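Smell from the kitchen drain in a small apartment, what else can I try?
Polaleo Home Forum > Kitchen and Cleaning

gashi_balcony
Oct 28, 2020
Hello all. English is my third language, so please excuse mistakes. I rent a small apartment in Stenditz, and since August there is a smell in my kitchen, mostly in the morning. I cleaned the drain with baking soda and vinegar, then with 300 ml of Dravora gel. After two days the smell returned. The landlord says it is my food waste. I do not agree with him, but I want to be sure before I write to him again. What would you check first?

tilewren
Take off the trap under the sink. Put a bucket there before you open it. Mine had almost 50 grams of grease inside, and gel did nothing to it.

Moss_and_Mortar
Disagree with starting there. Mornings only means the trap is losing water at night. Run the tap for a minute before bed and see if the morning is better. It costs nothing.

tilewren
Traps don't dry out in one night, Moss.

Moss_and_Mortar
They can be sucked empty when a neighbor upstairs drains a bath. My old building did it for years. The vent was blocked.

gashi_balcony
Thank you both. I opened the trap. There was grease, but not so much as tilewren had. I washed it and put a new rubber ring. I will also try the tap before bed.

About the food waste: I asked myself if the landlord can be right, so I changed my habits for one week. Vegetable peels go out every evening. In the kitchen bin I put only dry things, and I wash the bin with soap.
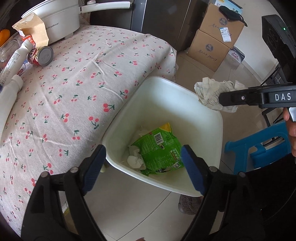

The smell was the same in that week, so I think the pipe is the problem. Also it is stronger when I open the cabinet door under the sink.

pepperjar646
If it's stronger in the cabinet, look where the pipe goes into the wall. There should be a rubber seal. Mine was just an open gap.

tilewren
Good point, I'd check that before blaming the neighbors.

Moss_and_Mortar
I'm still saying vent. Listen for gurgling when somebody upstairs uses water.

gashi_balcony
I looked with a flashlight. There is a gap at the wall, and I can put my finger in it. I also heard the gurgling yesterday, so maybe you are both right. I will close the gap with a seal and ask the landlord in writing to check the vent.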